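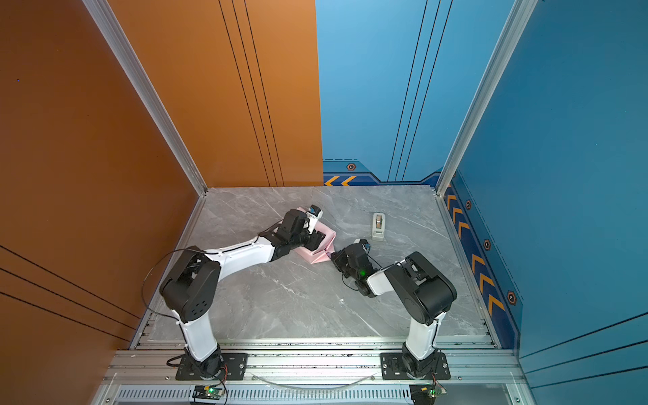
How much of the linen and cloth work at Midby is now up to date?
Most of it: the sorting and mending are finished, the folding is well along, and labelling is the one part still behind where we hoped to be.

Progress report to the Amegashie Fund
Midby Cloth Library, second report, Tue 20 August

Thank you again for backing us for another round. Our first report went in at the end of April, when the cloths were still in bags down the hallway and we were climbing over them to reach the kettle. So much has moved since then that we had trouble keeping this to a sensible length!

What the grant is for

For anyone on your side reading about us for the first time: the cloth library lends tablecloths, napkins, tea towels, wraps and plain lengths of fabric to households, schools and halls around Midby. People borrow them for birthdays, funerals, school plays and the odd market stall, and bring them back when they're done. Your money pays for getting the whole collection washed, mended, folded to a standard size, labelled and on the shelf, so that a person can walk in and leave ten minutes later with what they came for.

Where we are up to

The collection stands at 1328 pieces. That is more than we told you in April, as two more donations arrived from the Rendesport side after the hall there cleared its cupboards. They sent some beautiful heavy damask and a great many napkins in sets that nearly match.

Of the whole lot, 421 pieces are folded, labelled and shelved, ready to lend. Another 133 went through the mending basket and have come out the other end, mostly hems and small tears, with a few patches we're quite proud of. We retired 81 pieces that were past saving. The sound parts of those have been cut down for patches and cleaning rags, and very little went in the bin.

The rest are washed and sorted by colour and kind, waiting their turn to be folded.

Folding, and what we've learned about it

We thought folding would be the easy bit. It has been the most interesting part of the project by a long way, and we've changed our method twice.

The first method was the one everybody grew up with, in half and in half again until it looks right. It's fine at home. On a shelf it gives you stacks that lean, and you can't tell a two-metre cloth from a three-metre one without opening it up. The second method used a cardboard template, which got the sizes right but was slow, and the cardboard went soft at the corners in a fortnight.

What we do now is lay the piece flat, smooth it from the middle outwards, bring the long sides in to meet, and then fold towards the label corner so the label always ends up facing out. Large cloths go in thirds after that and small ones in half. It's quick once your hands know it, and the stacks stand up straight. We keep a flat, hard surface clear for it, as anything with a bit of give underneath lets the cloth wander.

The fabrics all behave differently. Heavy cotton more or less folds itself. Damask is a pleasure. The thin, soft cloths are the troublemakers: they bunch up, a corner turns back into a little triangle while you're minding the other end, and you find the crease has gone in on a slant. Two pairs of hands help with the big ones, one holding and one bringing the edge across. For the slippery stuff we've started folding over a sheet of tissue, and that has cut the refolding right down.

Labelling

We'll be straight with you that this has lagged. The iron-on labels we budgeted for lifted in the wash, so we've gone to sewn cotton tape with the size, the shelf letter and the piece number in laundry pen. It takes longer per piece and it lasts. The colour of the pen turned out to matter too, with black holding up well and blue fading to a sort of lilac.

Shelving and the room

The Steto shelving is up along the long wall and is exactly what we needed. The shelves are deep enough for a folded tablecloth without any overhang, and we can move them up or down as the collection changes. Whites and creams are at one end, then the pale colours, then the darks. Pinks have a shelf of their own, which nobody planned, but Midby apparently loves a pink tablecloth.

We also fixed the light over the sorting bench, so stains get spotted before a cloth is put away.

Lending so far

We opened a small trial of the shelves that are ready. The school borrowed green lengths for its play and brought them back folded our way, label out, which made our whole week. Borrowers have asked most often for round tablecloths, and we are short of those.

Spending

We are within budget overall. Labels are over, washing is under thanks to a run of good drying weather, and shelving came in as quoted. The full sheet is attached.

What's next

Folding carries on in colour order, with the pale colours first and the darks after. We'd like to move what is left of the washing allowance across to cotton tape and thread, and would be grateful for your okay on that before we order. We're also planning a folding afternoon for borrowers, so that more pieces come back ready for the shelf.

If someone from the fund can get out to Midby, please come and see the shelves. Bring a tablecloth that needs a hem and we'll have it done while you have a cuppa.

Midby Cloth Library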